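temimel-replay – replays recorded bimanual tabletop demos in sim, re-renders the cameras, dumps everything into training shards. Works. Docs lagging, sorry. Ask Demetrius or Birdie if something here looks wrong.

## Status

- replay + render: ok
- shard writer: ok, slow on network drives
- policy eval: half ported from the old Furside repo, dont rely on it
- live teleop: not in this repo

## Install

Python 3.10, Linux only. Someone got it going on a Mac but rendering was software-only and painful.

```
git clone <internal>/temimel-replay
cd temimel-replay
pip install -e .[render]
tmr doctor
```

`tmr doctor` checks GPU, asset paths, write permissions on the output dir. If it complains about EGL, set `MUJOCO_GL=egl` and try again. Still complaining – usually a driver mismatch, reboot the node before you open a ticket.

Assets live seperately. Point `TMR_ASSETS` at your copy. Meshes, textures, kitchen layouts all in there. Do not commit them.

## Quick run

```
tmr replay demos/kitchen_a.h5 --episode 30 --out /tmp/tmr
tmr inspect /tmp/tmr
```

First run compiles collision meshes and sits there looking dead for a bit. Let it. After that the cache kicks in.

## What's in the data

1643 episodes after filtering. Kitchen counter tasks, two arms with multi-finger hands, everything simulated. Drawer, cup, food and small appliance tasks mostly. Per episode:

| key | what | notes |
|---|---|---|
| `obs/rgb_head` | head camera | letterboxed, see below |
| `obs/qpos` | joint positions | arms then hands, left first |
| `obs/wrist_pose` | both wrists | position + quat, wxyz |
| `action` | target joints | absolute, NOT deltas |
| `meta/layout` | counter layout id | string |
| `meta/lang` | instruction | some are blank, fixing |

Quaternions are wxyz. Everett's loader wants xyzw. Use `tmr.compat.flip_quat`, dont roll your own, we have three broken copies floating around already.

Frames keep the source aspect ratio and get padded top and bottom with black. Train on it or crop it, up to you, but pick one and use the same for eval. `--crop-bars` strips them. Mixing cropped and padded shards in one run cost Alina a whole week of November.

## Control

Arms: joint position targets, tracked with PD. Gains in `configs/gains.yaml`. Hands: retargeted finger joints, low-pass filtered before they hit the sim. Turn the filter off with `--raw-hands` if you want to see how jumpy the source is.

Replay modes:

- `state` – sets the sim state directly every step. Pretty, physics ignored. Good for re-rendering.
- `action` – sends recorded actions through the controller. Can drift. Use this one for anything you plan to claim in a report.

Default is `state`. Yes this confuses people. Changing it breaks Zelance's nightly scripts so it stays for now.

## Randomization

`--rand textures` swaps counter and background materials. `--rand lights` moves the lights. `--rand clutter` spawns extra objects, and this one can drop things inside a drawer's swing volume. Check with `tmr inspect --contacts` before a long render job.

Seeds are per episode, not per run. Same seed + same assets = same frames, as long as the GPU type matches.

## Known issues

- thin handles: fingertips sometimes sink into the collision mesh in `state` mode. Visual only.
- cups: inner surface is approximated by convex pieces, so dropping small objects in can look off. Ezekiel has a finer mesh on branch `cup-decomp`.
- success flags for drawer tasks check joint angle only, they ignore whatever is supposed to be in the drawer
- about 6 layouts have a kettle mesh with flipped normals, renders black from behind
- shard writer leaves temp files if you ctrl-c. `tmr clean` gets them.

## Todo

- [x] language strings for the Esposito layouts
- [ ] depth output
- [ ] per-finger contact labels
- [ ] port the eval loop properly
- [ ] tests for the retargeter, any tests at all

## Sharing

Internal for now. Outside requests go to Birdie Haddad, include which layouts you want and what for. Bug reports: attach the replay command, episode number and the `tmr doctor` output.

## Sample frame

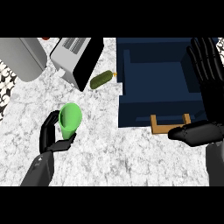 *`rgb_head`, bars left in. Left hand on the green cup, right hand open by the drawer handle.*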